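Ferkurent: post-fire regrowth notes, Harb valley plots

Hi! I'm Nour Nassar, and this is the folder I wish I'd had when I started walking burnt ground with a clipboard. It holds my regrowth records for 14 plots along the Harb, all of them burnt in the one January fire, plus the little scripts I use to tidy them up.

What's in here

plots.csv has one row per plot, with slope, aspect and how badly it burned (my own score out of 5, so please don't treat it like a lab measurement). visits.csv is the big one — every visit, every species I could put a name to, and whether it was resprouting or coming up from seed. The notes folder is my field scribbles typed up, spelling mistakes and all.

Each plot is 20 metres square. I went round the lot 4 times, and the fourth visit is patchy where the Fukham track had washed out. Those rows are left blank. Please don't fill them with zeros! A blank means I never got there, and a zero means I looked and found nothing.
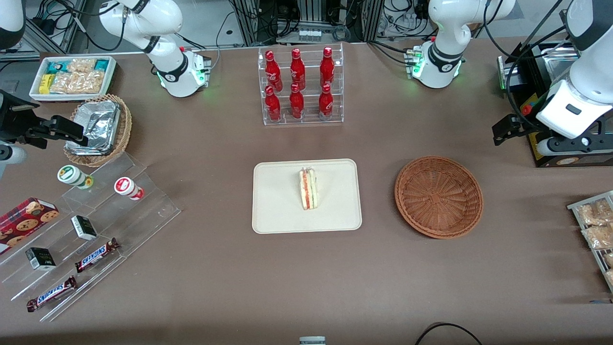
Six bottles of Coca-Cola on a clear two-tier rack, with other groceries on the table.

Running it

You'll need Python 3 and pandas. Put the two CSV files next to tidy.py, run it, and you get a clean table in the out folder. If it grumbles about dates, you've probably opened the file in a spreadsheet and saved it again (I do this all the time).

Things to watch

Eucalypt seedlings are lumped together under "euc sp." because I can't tell them apart at that size and I'd sooner say so. Tree fern counts are solid. Grass cover is by eye, and I got stricter as I went along, so go easy on comparing the early visits with the later ones.

Plot 5 was renamed from Clorkari East, and the old name still turns up in the notes.

Using it

Help yourself for anything non-commercial, just credit Ferkurent and tell me if you spot a mistake. Last updated 12 October 2020.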